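So I finally made it to the open day at the old Litcombe dye works, after missing the one in January (train trouble, don't ask). It's 132 steps up to the drying loft and I felt every one of them! Worth it for the smell alone — vinegar, wet wool and something like burnt toast. Cúc Hầu took our group round and let us stir the onion-skin vat, which had been going for more than 90 minutes and looked like gravy. She's mad about yellows. Weld, mostly, grown over at Jendham.

Yellow cloth, two views:

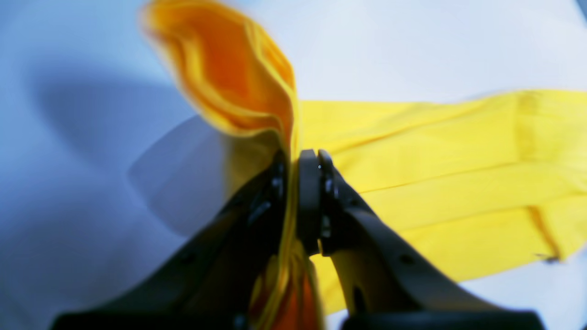
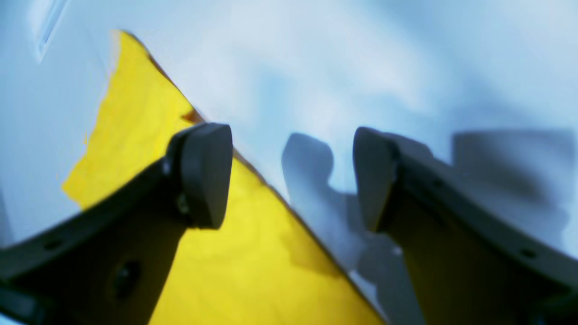
I asked her about fading and got a proper answer: keep it off the windowsill, wash it cool, don't fuss. Then tea, and a very decent cheese scone for the walk back to the station. The Wedthorpe bus only runs every two hours, so check before you go.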